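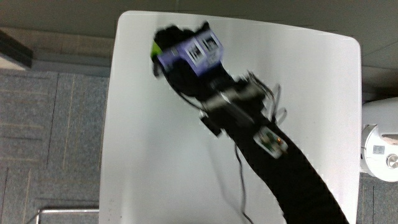 **Figure 2.** Hand-held gripper in motion over a white table.

### 4.2 What brokers were asked, and what they wrote down

We turn now to the files themselves, and we should say at the outset that reading them was slower and a good deal more enjoyable than we had expected. The Cundolow archive holds 3,000 placement files from small commercial clients, most of them cafés, repair shops, light workshops and the odd riding school. Of these, 313 contained a written request from the client that mentioned a particular risk by name. It is this smaller group that we care about here, for the plain reason that a broker's duty to advise is hard to study when the client has asked for nothing more than "the usual cover, please".

A word on the setting. Under the scheme used at Cundolow, a broker receives the request, fills in a proposal form, sends it to one or more insurers, and then reports back to the client with a quotation and a summary of what is left out. The last of these steps is where things tend to go astray. Clients told us, quite cheerfully in some cases, that they had never read the summary, and several had filed it in a drawer with the warranty for the fridge. We don't say this to scold them. The summaries were often five or six pages long, and the exclusion that mattered could be sitting in the middle of the fourth page under a heading such as "General matters".

We read each of the 313 files in full and coded three points: whether the named risk appeared on the proposal form, whether the insurer's reply dealt with it, and whether the broker wrote to the client about that reply in words an ordinary person could follow. The coding scheme was adapted from the one Gonçalo Cunha drew up for the earlier Pernau study of household policies, with his kind permission and a fair amount of his patience. We kept his category of "silent drop", meaning a risk that is raised by the client, is missing from the policy, and is never mentioned again by anybody in the correspondence. We added a category of our own, the "soft notice", for letters that do mention the gap but do it so gently that a busy reader would likely take it for good news.

We found 31 silent drops. That is fewer than the Pernau study would have led us to expect, and we were glad of it. The wording of the requests seems to matter a great deal. A client who wrote "we store customers' boats over winter and need them covered" nearly always got an answer about boats. A client who wrote a long and friendly letter, with the boats tucked in somewhere after the news of a new roof and a question about instalments, did less well. Anyone who has tried to get two questions answered in one email will recognise the pattern.

Soft notices were harder to pin down, and the two of us who did the coding disagreed about them more often than we would like. One letter in the Louro group thanked the client for "raising flood, on which the insurer has taken its customary view". One coder read this as a notice of refusal, as the customary view on that stretch of river is well known in the trade. The other pointed out, rightly we now think, that the client ran a bakery and had no cause to know what any insurer's customs were. We settled such cases by asking what a reasonable shop owner would have understood on the day the letter came, and where we could not agree after talking it through, we left the file out of the soft notice count and kept it in the general one.

It may help to set this beside the Grirkov model clause, which several brokers in the region have taken up in the past few years. The clause requires a single page, sent on its own, headed with the name of the risk and stating in one sentence whether it is covered. Brokers we spoke with had mixed feelings. Some found it a relief to have the matter settled so plainly. Others worried that a bare sentence on a bare page invites the client to lean on it later, in place of the policy, and that a colourful dispute might then grow out of a badly chosen verb. We have some sympathy with this worry, although none of the files we read contained such a dispute.

Timing deserves a mention too. Renewals in the archive bunch up heavily in October, and the files from those weeks are noticeably thinner, with shorter covering letters and more use of standard paragraphs. We did not code for workload and would not want to lean too hard on an impression. Still, a broker's favourite paragraph can be a comfortable thing to reach for at the end of a long afternoon, and we came to know a few of those paragraphs very well. Section 4.3 takes up the question of what clients did once they learned of a gap, and in particular how often they went back to the same broker to have it filled.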